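The Last Bus to Haugen

I should say first that I never meant to go to Haugen at all. 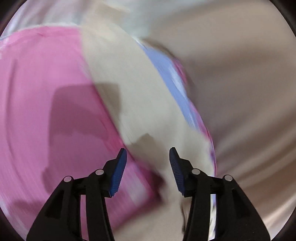

So why was I on the bus? My aunt had left me her piano stool, and the only way to get it was to go up there and fetch it.

Just the stool, mind. The piano went to my cousin, who can't play either, and who lives in a flat where you have to turn sideways to reach the kettle. Mum thought this was terribly unfair on me. I was delighted! A stool you can carry. I had a rucksack, a cheese roll and a ticket for the 458, which goes from Follberg up over the moor and stops at every gate along the way, whether or not there's anybody standing at it.

It was May and it was raining sideways. The only other passenger was a man in a very good coat, sitting right behind the driver with a cake tin on his knees. He held on to it with both hands at the corners. I sat across from him (the heater was on that side) and after a mile or two he said, "Are you going to Denise's?"

Well, I was. Denise Ellwood was my aunt's neighbour and she had the key. I said so, and he nodded as if I'd passed something.

"Ilango Kamath," he said. "I'm the other one."

"The other what?"

"She left me the music."

I hadn't known there was any music. I'd known my aunt for thirty-odd years and never heard her play more than the first bit of a carol, very fast, usually to get people to leave. But Mr Kamath told me she'd played every week in the back room of the Firkberg Arms, and he'd turned the pages for her. Two songs before the food and as many as they liked after. He couldn't read a note, he said. She used to kick him in the ankle when it was time.

"Hard?" I asked.

"By the second half, yes."

The bus stopped at a gate. The driver opened the doors, let some rain in and closed them again. I ate my cheese roll and offered him half, and he took it, which I liked him for, because it had been a long time in the rucksack.

Denise was waiting at the stop with an umbrella that had given up on one side. She's a big, quick woman with a voice you could use to call ships, and she had us both down the lane and into my aunt's kitchen before I'd got my hood up. The house smelled the same. Soap, toast, a bit of paraffin. The clock was going, and I remember being cross about that, as though it ought to have had the manners to stop.

"Stool's in the front," Denise said. "It's heavier than you'd think. I had a go at shifting it and thought better of it."

It was, too! I got it as far as the rug and something slid about inside. I'd sat on that stool as a child, swinging my legs and getting told off, and I never once knew the seat lifted. Mr Kamath knew. He put down his tin, felt along under the front edge and up it came.

It was full to the top with music. Songs, dances, hymns, a whole book of waltzes with the cover gone, and on nearly every page, in her awful handwriting, the word KICK.

He sat down on the rug in his good coat. Denise went off to be noisy with the kettle. I didn't know where to look, so I looked at the waltzes, and he turned the pages for me, one after another, a little bit late each time.

"I can't take these," he said eventually. "There's nothing to put them in."

"They're yours, though."

"And the stool is yours."

We thought about that for a while. The cake tin turned out to have a cake in it, a ginger one, and we had most of it with the tea. Denise told us about the time my aunt reversed over the vicar's marrow. It can't all have been true, but I laughed until my nose ran.

The last bus back was at ten to seven. We carried the stool up the lane between us with the lid shut and the music still in it, him at one end and me at the other, Denise going ahead with what was left of the umbrella. The driver charged us for it as a dog.

"You'd better come to mine first," Mr Kamath said, when we'd got it wedged in by the heater. "I've a neighbour with a piano. She's dreadful. You'll have to do the kicking."

I said I'd need to find some different shoes.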